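Print this page | E-mail this page
April, posted by the Bronomach bench team

Section 5: Comparing finger pads on the hand-held grippers

I run this test every time I swap pads, and it's kind of fun once you get going!

1. Set the pegboard on the table and hang your hooks.
2. Plug in both grippers and wait for the Lendov controller to settle (mine takes 6 seconds).
3. Bring the two fingertips together slowly, right up close, and check that they line up.

CAUTION: Don't squeeze hard while you're checking. I chipped a tip that way.
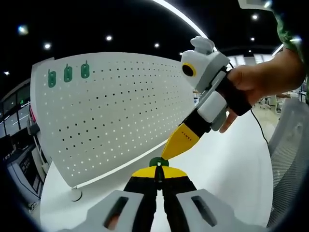 4. Now lift a hook off, pass it from one hand to the other, and hang it back up. I do 350 passes per pad set, with a coffee somewhere in the middle.
5. Write down every drop, even the silly ones.

Note: keep the cables to the outside or you'll be untangling all afternoon.

Contact Bronomach Support | Copyright Bronomach | Back to top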